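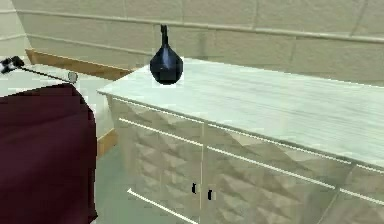 Can a machine do the boring chores yet?
Started by hestudon_fan, Oct 12, 2019

hestudon_fan
I've been following the chore simulations for a while now and I can't make up my mind. Moving a little vase from a sideboard to someplace else sounds like nothing, right? My nephew could do it at two. But the arm has to find the thing, get over there, close on a skinny neck and not send it flying – and that's all before it cleans anything! I'd pay good money for one that just dusted. Am I dreaming? 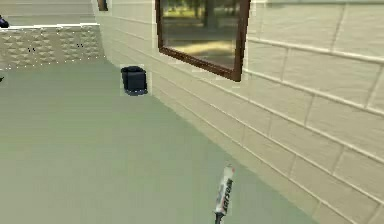
Re: Picking stuff up off the floor

Arnel Galang
Dreaming a little, yeah. I fix packing machines at Agbayani and ours does one job beautifully, as long as the box shows up in the same spot every time. Shift it an inch and I get a phone call. A house has nothing in the same spot. One small dark thing standing near a wall is about as easy as a floor pickup gets, and I still wouldn't bet my lunch on it.

hestudon_fan
OK but your machine is bolted down, Arnel. These ones are supposed to look around first. I ran my own little setup 395 times last month (yes, I have a problem) and the grabbing part got way better. Getting to the right room was what killed it.
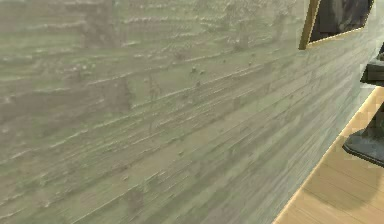

Charito Javier thinks you're both stuck on grabbing, when most chores are wiping. Try telling a machine how hard to scrub a rough wall without taking the finish off. I've got seven years of cleaning rentals behind me and I still get that wrong sometimes.

Arnel Galang
Fair. Pressure is a pain for us too. 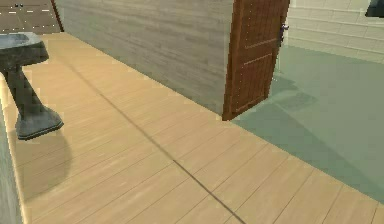

I'm with Charito on the wiping, but I'll stick up for the robots on floors. My Grodum vacuum is dumb as a rock and it still saves me an hour a week. Where it loses me is the in-between places. Take a pedestal sink: you have to get around that wide foot, then go past a half-open door and onto a different floor in the next room. Mine would bump the door and sulk. So would my husband, to be fair – Precious Mercado

hestudon_fan
Ha! Mine gets stuck at doors too. Did you ever try the slower setting?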